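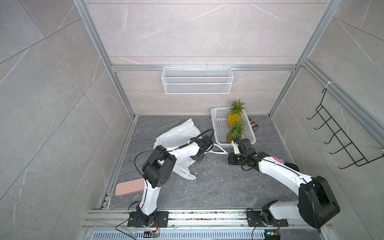
4.2 Bag or basket? What a pineapple does to your packing

Search this site Search

Last updated Jun 23, 2026

I have to admit I didn't plan on a whole section about pineapples. The Wadadeck diaries were meant to be about everyday shopping, and I figured the interesting stuff would be in the eggs and the bread. But when I went through the 1,004 diary entries and pulled out the ones where somebody grumbled about packing or unpacking, one fruit kept turning up, and it got its own color in my coding sheet before I'd finished the first week of reading.

First, the basics. Of the 1,004 entries, 500 mention whole fresh fruit of some kind, and 100 of those are about pineapples. That's a lot of pineapple for Kumeck, which isn't exactly in the tropics, and I think the Núñez market had a deal on them for most of April. So please don't read the share as normal for the rest of the year. I kept all 100 entries in anyway, as the complaints in them are so much more detailed than the ones about apples (people have very little to say about apples).

Most of the complaints come down to shape. A pineapple is really two objects, a heavy barrel and a big stiff spray of leaves, and whatever you put it in has to cope with both. A bag copes with the barrel just fine. Thin plastic wraps itself around the body and bunches up wherever there's slack, and the weight goes to the bottom where you'd want it. Then you get to the crown. The leaves fan out wider than the fruit, they push the mouth of the bag open, and the handles end up somewhere you weren't looking for them. Quite a few diary keepers wrote about fishing for a handle, and one called it "like trying to find the strap of your purse under a hedge," which I've been quoting at people ever since.

I coded these entries under "crown trouble," with separate tags for leaves blocking the opening, leaves poking the plastic and leaves scratching hands. The last tag is the one I'd underestimated! The edges of the leaves have small teeth, and anybody who has pushed a hand down past them to get hold of the fruit will remember it. Figure 4 has the part I mean: the body mostly out of sight in the plastic, the leaves spread across the opening, and the bag pulled tight where it's gathered.

Figure 4. Pineapple in a thin white plastic bag. The crown leaves spread across the bag opening; a white plastic basket stands behind. 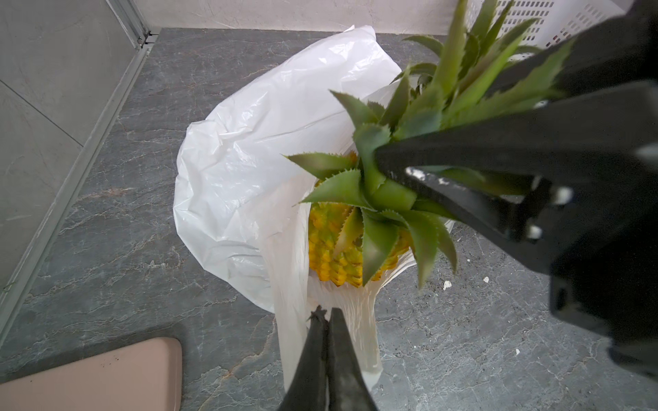

So people work around it, and the workarounds were more varied than I'd expected. Some go in by the crown, holding the leaves in one hand and peeling the bag down with the other. Some leave the fruit alone and roll the plastic down like a sock. A smaller group lays the whole thing on its side and tips it out, and those folks seem happiest with the result, though they also write the most about things rolling off the counter. I tried all of these at home over a couple of evenings and ended up a roller-down myself – it's slow, but my knuckles like it better.

The bag matters too, of course. The Vodorus bags that most of our Kumeck households were using are the light, crinkly kind, and they have one nice quality for this job, which is that they collapse when you let go. The trouble is that they go on collapsing. Once the fruit is out, the empty bag slumps wherever it was dropped and sits there with its handles flopped to one side, taking up room until somebody deals with it. I had a code for that as well ("leftover bag"), and it overlaps with crown trouble more often than I would have guessed. My reading is that getting a pineapple out uses up whatever patience a person had for folding.

Now the basket. I went into this thinking baskets would win easily, and for pineapples I still mostly think so. A rectangular slotted basket has a rigid rim, so the mouth stays open by itself, and the crown can stick up past it as far as it likes. You set the fruit down on its base, let the leaves stand and walk away. With two in the same basket it gets a little fussier. The diary keepers who bought in pairs wrote about turning one fruit a bit so the leaves didn't tangle, or putting one at the back and one in front, and a few just laid the second one down and called it good.

What the basket doesn't solve is the trip home. Hardly anyone carries an open basket to the market, so the fruit nearly always goes bag first, basket second, and the awkward part sits right at the handover. I'd treated "carrying" and "storing" as separate stages in my original plan, and the entries didn't respect that at all. People packed the basket while they emptied the bag, with the fruit half in one and half over the other. I ended up merging the two stages for pineapples and leaving them separate for everything else, which makes the tables uglier – sorry – but it fits what people wrote.

One last thing on the coding. Where an entry mentioned a bag and a basket without saying which came first, I left the order blank instead of guessing. I've kept those entries in the totals and dropped them from the sequence analysis in the next section.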